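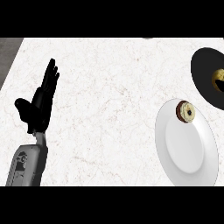 The benchtop arrived in our house as a topic of conversation two years before it arrived as an object. By the end I could tell a honed finish from a polished one by the way a salesperson lowered his voice, and I'd stopped being invited to certain dinners.

Marble is a silly thing to cook on. Everyone who sells it will tell you so, usually while stroking it. It's soft, it's thirsty, and it regards a cut lemon as an act of war. People have been rolling pastry on it for centuries and ruining it for exactly as long, and Australians, who had mostly been happy with laminate in the colour of weak tea, have lately decided they'd like a turn.

"They come in wanting it to look Italian and behave like a chopping board," says Ditte Ladefoged, who has run the Hillonov stone yard for long enough to have seen granite go in and out twice. She keeps an offcut by the till with a ring on it from a glass of red. Customers are invited to live with the ring for a minute. Those who can't are walked gently towards the porcelain.

I lived with the ring. I even said it had character, a word I now understand to be worth $1380 a square metre, installation extra.

Then comes the veining. You don't choose marble so much as audition it, slab by slab, in a cold shed, beside couples who have stopped speaking. A bold vein is thought to be vulgar this year. A faint one is tasteful, though if it's too faint your brother-in-law will ask why you didn't just get the laminate. Tadhg Tully, a fabricator who cuts for Hillonov and a couple of other yards, says he's had clients weep over where the sink cut-out falls. He doesn't get involved. He marks the line in pencil and goes out to the ute for his sandwich.

Tully's own kitchen has a timber bench he oils when he remembers. Sheila's rates on stone, he says, are lovely, meaning his wife gets it at cost, and she still doesn't want it.

The case for the stuff is best put by Valquíria Barros, who makes pastry at Malomano and works at a slab that was second-hand when she got it. It is etched all over, dull as chalk in the middle where the dough goes, and still glossy at the corners where only the radio sits. Marble stays cool, she points out, and butter likes that. She wipes up lemon when she sees it. If she doesn't see it, there's a mark, and then it's tomorrow and there are croissants to do.

I asked what she seals it with. She looked at me the way Tully looks at people who ask about the sink.

Sealing, for the record, slows a stain and does nothing at all about acid. I learnt this after sealing. The tin said to leave it for 60 minutes and buff. I gave it the full hour, buffed until my shoulder clicked, and that same evening a guest put down half a lime. We all watched it. I said it was fine, in a voice my mother used for the good carpet.

The mark is still there, a pale crescent to the left of the kettle. I've rubbed at it with a poultice of bicarb, which made it larger, and with a powder Ladefoged sold me, which made it slightly shinier than everything near it. For a while I kept a fruit bowl on top. Then the fruit bowl left a mark of its own - a peach, I think - and I put it back in the cupboard.

We cut limes on a board in the laundry now.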